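Flash Contest: Winter Round Open

2 min read

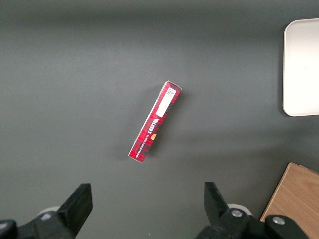 What we want

Stories up to 100 words for Kvam, our tiny-fiction page. Any genre. Theme is "borrowed." One entry each please, no poems this time. Tiina Toivonen and Cường Bùi are reading. Names off the manuscript, or it goes back to you.

Last round we got 90 entries, alot of dream endings. Go easy on those.

Results in Febuary. Winners get edits from Tiina before we publish.

Recent items
Ka-ming Hsiao on cutting a first page
Open call: Cladmont novella series
Reader mail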